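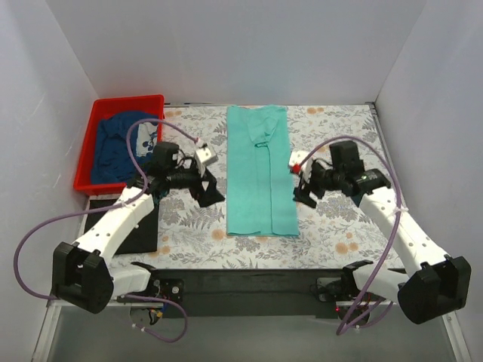
The Surbridge Clothing Exchange invites applications for the position of Sorting Room Coordinator, a part-time post based at our premises in Madbridge. The Exchange receives used clothing from households across the county, prepares it for reuse, and distributes it without charge through schools, shelters, and the Kwofie Family Center. Each garment is checked, folded, and placed with others of its kind. A shirt may be folded lengthwise into a long strip, as with the mint-green garment shown, before it is folded again to shelf size, while pieces still to be handled may be kept in a plastic bin. Last year the Exchange filled 1,312 requests.

The Coordinator reports to the Director of Operations, Cecilia Osei, and oversees the daily work of the sorting room.

Duties

Plan the weekly schedule for sorting room staff and trainees.
Inspect incoming clothing and decide whether it is to be reused, repaired, or recycled.
Train new staff in folding, sizing, and labeling.
Keep stock records in Skesero, our inventory system, and prepare a monthly report for the Director.
Arrange pickups with partner agencies and confirm that orders are complete before they leave the building.

Requirements

A high school diploma or equivalent, and at least 2 years of experience in retail, laundry, warehouse, or similar work. Applicants must be able to stand for long periods and lift up to 40 pounds with or without reasonable accommodation. Experience supervising others is preferred. A working knowledge of Spanish or French is welcome but not required.

Terms

The post is for 24 hours a week, with a probationary period of 6 months. Working hours begin at 8:30 a.m. Paid leave is granted in proportion to hours worked. The hourly rate will be provided to applicants invited to interview.

How to apply

Please submit a resume, a cover letter of no more than one page, and the names of two references to Lamisi Abubakari, Personnel Office, Surbridge Clothing Exchange, Madbridge. Applications will be accepted through the end of January. Interviews will be held in person, and applicants who need an accommodation for the interview should contact the Personnel Office in advance.

The Surbridge Clothing Exchange is an equal opportunity employer.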